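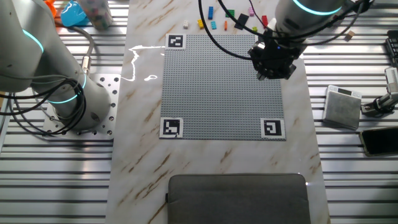
Trolness is a small company that teaches robot arms to do jobs by having a person do the job first. We started because we didn't believe the demo videos. We had all watched clips of a machine doing something clever, and we had all wondered how many takes were thrown away before that one. So we picked a task a child can do and set about finding out how hard it is for a machine. Our first bench task was putting a toy brick on a gray LEGO baseplate, with printed black-and-white markers at its corners and a handful of colored bricks waiting on the marble-patterned top. It is still the task we trust most when somebody tells us a new method has solved everything.

What we do

A customer comes to us with a job done by hand. One of our operators learns it, then does it through the robot, either by taking hold of the arm and guiding it or by driving it with remote controls. We record every run. The recordings go into training, and the trained arm gets tested on the same bench by people who would quite like to see it fail.

That is the whole business. We don't sell robots, and we don't promise that yours will "learn on its own." In our experience it learns from Catríona Fahy, who runs our demonstration floor and has done the brick task more often than she cares to think about. Her rule is that a sloppy demonstration is worse than none. If the operator hesitates over the plate, the arm will pick up the hesitation too, and then you have a slow robot with somebody else's nerves.

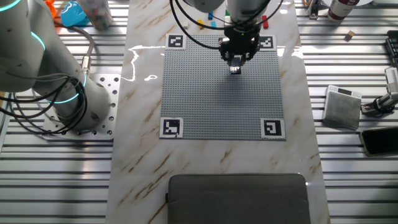 We are also careful with numbers. A batch for us is 40 demonstrations, all by one operator, with failed runs kept and labeled. For our Varnlow project we recorded nearly 1,000 before we were willing to show the customer a chart, and the chart was not flattering. They stayed with us anyway. A firm that wanted a nicer chart went elsewhere that March, and we wish them well.

How we work

We have three teams, and they argue. Jara builds the remote controls and thinks most bad data comes from bad handles. Lostano handles training and thinks most bad data comes from tired people. The demonstration floor thinks both of them should come and try it for a morning.

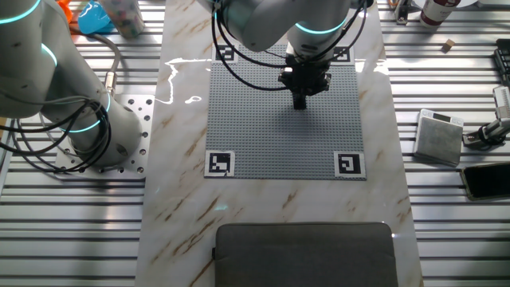

The brick bench, with the gripper over the baseplate.

What we won't tell you

We won't tell you that a robot will replace your packing line by spring. Some jobs transfer well from a person's hands to an arm, and plenty don't -- soft things, tangled things, anything a worker does mostly by feel. If yours is one of those, we will say so at the first meeting and charge you nothing for it.

Visits are welcome in the mornings. Bring the part you want handled, and if you like, take a turn at the controls yourself. Most visitors ask for a second try.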